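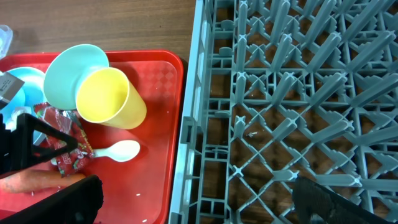
Reading time: 3 minutes

Gizella Csizmadia has washed dishes in other people's kitchens for 17 years, first in a school and now in the shared kitchen at Pellitberg, where 15 households cook, eat and leave their things on the same wooden table. I met her there on a rainy morning in March to speak about a subject which many people find too small for an interview: what happens between the meal and the cupboard.

"The meal is the easy part," she says. "Everybody comes for the meal. Then they put all together on one tray and they go."

The red tray is her favourite object in the kitchen. It has a raised rim, and the surface inside has a fine pattern of diamonds, so a cup does not slide so quickly when you carry it. On it you can find bowls in green and blue, a yellow cup, a small white spoon, and between them a crumpled snack wrapper and a carrot. The grey dish rack stands directly next to it on the table.

I ask her where she begins. She begins with what is not a dish. "First the wrapper. If you leave it, it hides the spoon, and then the spoon goes in the bin with it. We lost many spoons like this." The carrot she puts to one side. She does not throw away food before she has looked at it properly, and a carrot, she tells me, can nearly always be washed and used for soup.

Then come the cups, and after them the bowls. Her rule is to separate the pieces before they touch the water. A cup that lies inside a bowl looks tidy, she says, but the place where they meet stays dirty. In the rack she puts the bowls at the back with their open side down, and the cups in front.

All the dishes for the children's table are plastic. Wolfram Kettler, who orders for the house, wanted to change to china last year and had already asked for a price: 3786 for the full set, with delivery. Gizella was against it. "I like china at home. But here the children carry their own plates, and I want that they carry them." The plastic stayed, and the colours also. The children choose the same colour every day and become quite angry when it is missing.

Not everybody in the house agrees with her method. Trygve Björklund, who cooks in the evenings, prefers to put the dishes into the water straight away and sort them afterwards. "We had a discussion about it," says Gizella, and laughs – it was a long discussion, I understand. Now he does it his way in the evening and she does it her way in the morning.

Before I leave, I ask what she would like to change in the kitchen. She thinks for a moment. A second rack, she says, and a hook for the towels near the window. Then she takes a cloth and goes to wipe the table.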